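Sorting Out the Hall Cupboard: a gallery

Everything we own that has no proper home lives in the cupboard under the stairs at Lerkenia, which is what the previous people called the house and what we have been too idle to unscrew from the gate. In April we emptied it. The results follow, in no sensible order.
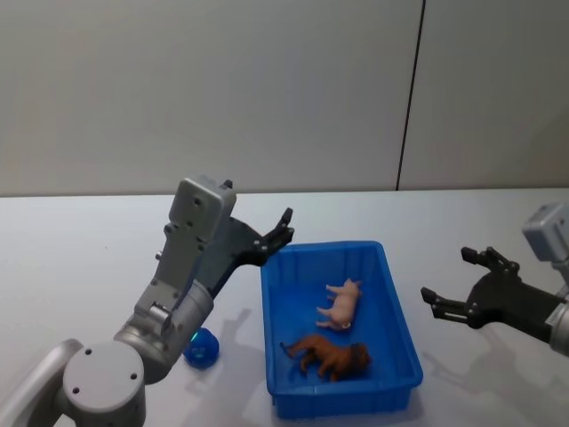 Any sort-out needs a clear rule and somewhere to put things. Our rule was that if neither of us could say what an object did within a minute, it went. Damian Pawłowska, who married into this cupboard and bears no blame for the lower shelves, proposed a system of coloured labels and was talked down. What you want is a pale table under even light, so that nothing can hide, and a blue plastic bin. I've tried cardboard boxes, and they only encourage you to fold the flaps over and put the whole lot back. A bin stays open and looks at you.

The keys
We found 14 of them on a loop of string. Two fit doors in this house. One fits a padlock we no longer have, and I know this only because I remember sawing it off. The rest have gone back on the string, against the rule, after a short speech from me about sheds.

The ferry drawer
A MacBrayne timetable, much folded, and a paper bag of pebbles that must have seemed important at the time. The pebbles are now in the flower bed, where they look like pebbles. Damian kept the timetable – he likes to know when he could leave.

The Vornalero
A coffee grinder bought at Mendport market for 95 pence, which should have told us something. It has a handle, a small drawer and a smell. Tanko Obi from next door thinks he can get it going again and has taken it away to prove it. We have not asked for it back.

Candles
A box of 200 tea lights, less the four we used in the last power cut. The power cut lasted ten minutes. I'd still call it money well spent.

Things with plugs
Three chargers for telephones long dead, and a lamp that works perfectly well if you hold it at an angle. Both of us claimed the lamp. It is on the landing now, leaning on a dictionary.

The loft is next, probably after the summer.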